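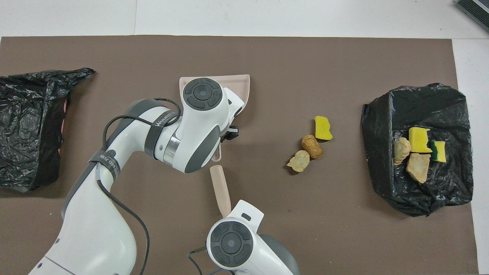 ## Niseck puts Valivine two-arm kit on sale, with caveats

27th October

Niseck today opens orders for Valivine, a bench kit with two white arms and grippers, priced at £1,501 a month. We would rather undersell it.

The sweeping job, with a pink dustpan and bits of sponge on a brown mat, is the one buyers ask for. In our own trials Valivine finished it in 327 runs, and we don't think that proves much. A bench is not a kitchen floor. Crumbs, liquids and glass were not tested.

Mujić, our first trial customer, kept the kit for 4 weeks and has not yet decided whether to renew. Mirka, the planning software, is included but still needs someone on hand to stop it.

The shortest hire is two months. Ask for a trial before signing.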